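Progress report to the Wieser Fund
Project: New work surfaces for the Jakance workroom, Koltthorpe
Prepared by: Nevzat Güneş
15 May 2023

Dear Ms. Golestani,

With this letter I report on the work which was done in the workroom since our first report in November. I follow the same order as last time, so that you can compare the two more easily.

1. The old surfaces

All the old table tops are removed. They were dark brown and had many marks of knives and glue, and the people who do paper work and sewing complained for years that small things get lost on them. A needle or a gray button was very hard to find. Two of the old tops were still straight and we gave them to the bicycle group in Gustamow. The others went to the recycling yard, and the fee of 50 was paid from our own money, not from the grant.

2. The new surfaces

We decided on a plain, pale color without any pattern. In the first application we wrote "white," but Kane Kingi, who teaches the bookbinding course, asked us to reconsider. He brought samples and we looked at them in the morning and again in the evening under the lamps. Pure white was tiring for the eyes after one hour. The grey-white was accepted by all the course leaders, also by those who wanted green at the beginning.

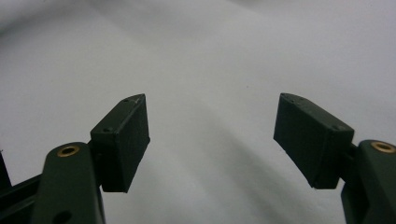 Plain grey-white surface, Jakance workroom.

The fitting was done by Angus Whitelaw together with his daughter Ngaio. It took 17 working days, which is more than we planned. The walls of the room are not straight, and the tops along the window side had to be cut a second time. Mr. Whitelaw did not charge us for the second cutting. I would like to mention this here and to thank him.

3. Use of the room

The bookbinding and the sewing courses have returned to the room. The model building evening will return after the summer. The course leaders tell me that people now find their small parts sooner and that the cleaning at the end is shorter. There is also one complaint. Pencil lines and ink are seen very easily on the pale color, and some people feel that they must wipe all the time. We bought cutting mats and put them on the shelf near the door, and we ask everyone who uses a knife to take one.

4. Money

From the grant, 400 is not yet spent. We ask for your permission to use this amount for edge strips. The edges of the tops are at present only sanded, and Ms. Whitelaw advises to close them before the winter. If you prefer that the amount is returned, please inform me and I will arrange it.

5. What remains to do

There are 5 stools which are too low for the new height of the tables. Mr. Kingi is trying longer legs on one of them. The small table beside the sink still waits for its top, and the cutting plan for it is ready. I will also write a short page with rules for cleaning, in simple words, and hang it beside the cupboard. The receipts are sent to you in a separate envelope.

With kind regards,

Nevzat Güneş
Jakance workroom, Koltthorpe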